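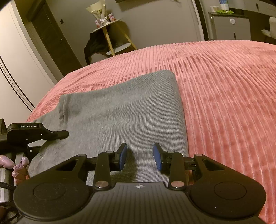
The first thing Sólveig Thoroddsen asked me was whether I fold on the bed or on a table. On the bed, I said, and I must have sounded a little guilty about it, because she laughed so loud I had to turn the volume down on my laptop.

"Everybody folds on the bed!" she said. "I fold on the bed. I have a table. I've had a very nice table for years and I put the mail on it."

Sólveig runs Plornton, a small laundry and mending shop that also teaches evening classes in what she calls "cloth housekeeping" (washing, folding, storing, a little darning if people stay late). I took the knitwear class in January, back when you could still squeeze a dozen strangers into a room, and I've wanted to sit down with her ever since. We finally managed it over video, me with coffee and her with a pile of knits next to her that she kept reaching into whenever she wanted to make a point.

I wanted to start with ribbed knits, since that's what I have the most of and what I fold the worst. Mine come out as sort of a trapezoid.

"Ribs have a direction, and people ignore it," she told me. "If you fold along the rib, the cloth helps you. It wants to bend there. If you fold across it, you have to be a bit more patient, and you have to flatten it with your palm before you let go. With your palm, please! People poke at it with their fingertips and then they wonder why there's a little hill in the middle."

What about a ribbed thing on top of another ribbed thing? My own blanket has ridges you could lose a pencil in, and whatever I put down on it seems to pick up the pattern.

"A deep rib underneath is lovely to look at and annoying to work on," she said. "Your fine knit sits on top and sinks a bit into the valleys. So pull the blanket tight first. Most people have it bunched up, the ribs go off in a curve, and then they try to line up the edge of their folding with a curve. You can't! Your eye follows the blanket. I've watched students do it over and over, making a crooked fold that's perfectly parallel to a crooked blanket."

I have definitely done this. I told her so, and she nodded like a doctor.

Her method for a plain rectangle, a wrap or a scarf or a small throw, goes like this. You lay it out and smooth it from the middle outward. You bring the far edge toward you and stop. Then you look at it, and she was very firm about the looking. "That far fold is the one you'll see on the shelf, so get it neat while there's only one layer to argue with. After that the rest can be a little sloppy and it'll still look fine from the front."

And the flap? There's always a flap, in my experience, some loose bit at one side that won't lie down, usually with a crease in it.

"The flap, yes." She pulled a dark green knit out of her pile and made one for me on purpose. "You have two choices. You can open the whole thing and start over, and that's what I did for the first ten years of my working life. Or you pick up just the flap, at the corner, give it a small tug away from the body of the cloth, and lay it back down. The crease near the corner is almost always from the fold underneath it being a tiny bit short. Tug, lay, palm. Don't iron it. If I hear that one of my students has ironed a rib knit I'll come to the house."

I asked how she got into any of this, and the story took a while. She grew up with a mother who knitted and an aunt who did not knit but had opinions about it. Her first job was in the back room at Kubiak, a linen service, folding tablecloths for restaurants. One week she folded 2,821 of them, and she knows that because they were paid by the piece and she kept the slip.

"It's in a drawer somewhere. I was so proud and my shoulders hurt so much. But flat linen is easy, you know? It's like folding paper. Then somebody brought in a box of knitted throws from a hotel and I couldn't make a decent stack to save my life. They slid! I had fifty of them and they kept going over sideways."

(She had me write down the fix for sliding stacks: alternate the folded edge, left then right, and never go higher than your forearm is long. I've been doing it for a few weeks with my sweaters, and the tall pile by the window hasn't gone over yet.)

From Kubiak she moved to a dry cleaner called Evance, and then she opened the shop with a loan and a secondhand washer. That first washer was a Rimex, she said, and it shook so badly that the lamp in the next room walked off its shelf. She talks about it with real tenderness.

I had a whole list of questions about storage, and we got through maybe a third of them. Hanging: no, never for a heavy knit, "unless you want it for a taller person." Cedar: fine, smells nice. Vacuum bags: she made a face. Wardrobes with sliding panels: good for dust, bad for people who only ever open the one side. She thinks everyone should swap the left half and the right half twice a year, so you get to meet your own clothes again.

She was less strict about the rest of the bedroom than I expected. I admitted that I have a chair that's really just a coat rack, and she waved it off.

"A jacket on a chair, a jacket over a little side table, who cares? It's a jacket, you're wearing it tomorrow. I get suspicious of a bedroom with nothing draped anywhere. What I mind is when the draping gets to the bed, because then you've lost your folding surface, and after that you're finished. Keep the bed clear. Put your flowers and your cups and your coat on the side table and keep the bed clear."

I liked that so much that I wrote it on a sticky note. It's on my lamp.

Color came up near the end. I'd noticed she tends to put grays with something warm, in the shop and in her own place, what little of it I could see behind her. I asked if that was a decorating thing.

"No, it's an eyesight thing," she said. "Gray knit on a gray sheet, I can't find the edge anymore, I'm not twenty. On pink I can see exactly where it stops. My sister thinks I have very romantic taste in blankets and I let her think so."

The classes are on pause for now, and she's been mailing out a folding sheet instead, two pages with drawings she did herself. She's sent 369 so far. People mail her back photos of their shelves, and she answers every one, sometimes with corrections. One woman wrote back just to say her husband had started folding along the rib without being asked. "I put that one on the wall," Sólveig said.

Before we hung up she made me go get something gray and knitted out of my closet and fold it while she watched. I pulled the blanket tight. I did the far edge first. I got a flap, naturally, and I tugged and laid and palmed, and she leaned in close enough to her screen that I could mostly see forehead.

"Better," she said. "Again."

We talked on 2020-10-30, and I've trimmed our conversation quite a bit, mainly the part about moths, which went on for a good while and deserves its own post. If you want the folding sheet, write to the shop and tell her whether you fold on a bed or a table. She's keeping score.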